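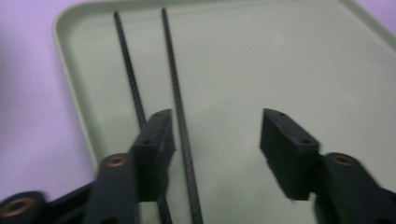
课程资料 > 体育新闻写作 > 讲义 > 第六讲：比赛报道的开头和骨架

11月更新　文：本课任课老师

上回作业我都看完了，先说一句，比我想的好！但是有个毛病几乎人人都有：开头第一句全是“某某时间，在某某球场，某某队迎来了某某队”。读者翻开你的稿子，多半已经知道比分了，手机早推送过了，你再报一遍日子和地点，他手指一划就走了。所以这一讲我想专门聊开头，顺带把后面的骨架也搭起来。

一、先问自己：这场球到底是一场什么球

我自己写稿有个笨办法，终场哨响以后先不打字，拿笔在本子上写一句话，不许超过15个字。比如“领先两球，最后被自己吓输了”。写不出来，说明我还没看明白，那就回去翻笔记。写出来了，这句话基本就是全文的主心骨，后面每一段都得跟它沾点边，不沾边的细节再精彩也得忍痛删（我知道很疼）。

课上用的例子还是Vutton客场打Sondthorpe那场。比分2比3，上半场Vutton两球领先，下半场丢了三个。当天观众2,848人，下雨，草皮很烂。同样的材料，咱们班交上来的开头大致有这么几类。

有人从比分写起：“Vutton客场2比3不敌Sondthorpe。”没错，干净，通讯社就这么写，赶时间的时候我也这么写。缺点是谁写都一样。

有人从一个瞬间写起：“第三个球滚过门线的时候，Vutton的门将还坐在泥里举手示意越位。”我很喜欢这句！有动作，有结果，还带出了天气。不过要提醒一句，这种写法第二段必须马上交代比分和对阵，别让读者猜到第四段。

还有人从大背景写起，一口气写了两队多年恩怨，三百来字过去了，球还没开。朋友们，整篇才600字啊。

二、600字怎么分

我一般这么切，你们可以照抄，也可以造反：

开头加第二段，连比分、对阵、这场球的性质，100字上下。
比赛过程，300字。挑两三个转折点写，别按分钟流水账。
赛后的话，120字左右，引语最多用两句。
剩下的留给影响：积分、伤病、下一场打谁。

过程那300字最容易写崩。很多同学是一边看一边记，“第8分钟角球，第11分钟射门偏出，第19分钟黄牌”，然后原封不动搬进稿子里。笔记是给你自己看的，稿子是给别人看的。Vutton那场球，上半场两个进球可以合成一句话带过去，真正要花笔墨的是下半场开局换人之后中场忽然空了一大块。你要是在现场，应该能看出来Sondthorpe的人一直往那块空地里跑。

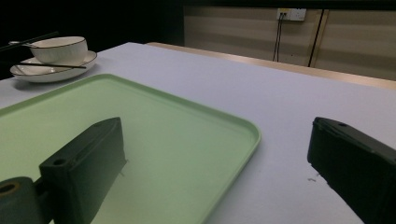

再说顺序。不一定要从第1分钟写到第90分钟。可以先写决定胜负的那个球，再倒回去讲它是怎么来的。倒的时候注意时间标记，“此前”“半场结束前”“换人之后”，这几个词该用就用，别嫌土。我改过一篇稿子，来回跳了五次，我看完以为Vutton进了三个球。

三、动词，动词，还是动词

中文体育稿有一堆现成的套话：“吹响反攻号角”“上演绝地反击”“门前一蹴而就”。用一次还行，一篇里塞六个，读起来像在看锦旗。我的建议是，先把形容词和成语全划掉，看看剩下的动词能不能站住。“断球、转身、送到后点”，九个字不到，画面就有了。

还有“狂轰滥炸”这种词请慎用，有同学写某队“狂轰滥炸”，我一查技术统计，全场射门四次。

四、引语怎么用

采访回来你会发现，教练讲的话大半是“对手很强，我们会继续努力”。这种不用引，转述都不必。要等那句只有这个人在这场球之后才会说的话。等不到怎么办？那就不引，没人规定必须有引语，千万千万不能替人家编，也不能把两句话剪到一起变成第三个意思。这条没得商量，作业里发现一次就零分。

另外，提问的时候别问“您对今天的比赛有什么看法”。问具体的：换人是中场休息定的，还是上半场就想好了？问得具体，答得才会具体。

五、数字和名字

观众人数写2,848就写2,848，别顺手改成“近三千”，官方给了准数就用准数。射门、犯规、控球率挑一个最能说明问题的，三个以上堆在一起读者就跳过去了。

外国球队和球员的译名，全篇统一，第一次出现时附原文。像Radonjić这种带符号的姓，那个ć别丢，复制粘贴也要检查一遍，有些编辑系统会把它吃成问号。我吃过这个亏，稿子发出去半天才看见，脸都绿了。

六、交稿前念一遍

真的要出声念，小声也行。念到喘不上气的地方就断句，念到自己都想跳过的地方就删。我每次念完都能再删掉两三行，没有例外。

本次作业

到Avoteo课程页上下载那场球的笔记和技术统计（文件夹名就叫Vutton），写一篇600字的赛后报道，另外再交两个不同的开头，每个不超过80字。两个开头要求角度不一样，光换几个词不算！文件名写学号，正文里别写自己名字，下次课我们要匿名互评。

选做：挑一场你自己在现场看过的比赛，校内的也行，班级联赛也行，篮球羽毛球都可以，用今天说的15个字办法写一句概括，再写出开头那一段。写得好的我会在课上念，不愿意被念的请在文末注明“别念”。

补充一下，上次有同学问能不能用第一人称。赛后报道里不行，评论和专栏可以，下一讲就讲专栏，到时候大家可以尽情地“我觉得”。记得把这次改完的稿子带来，打印或者存在电脑里都行，手机屏幕太小，互评的时候看着费劲。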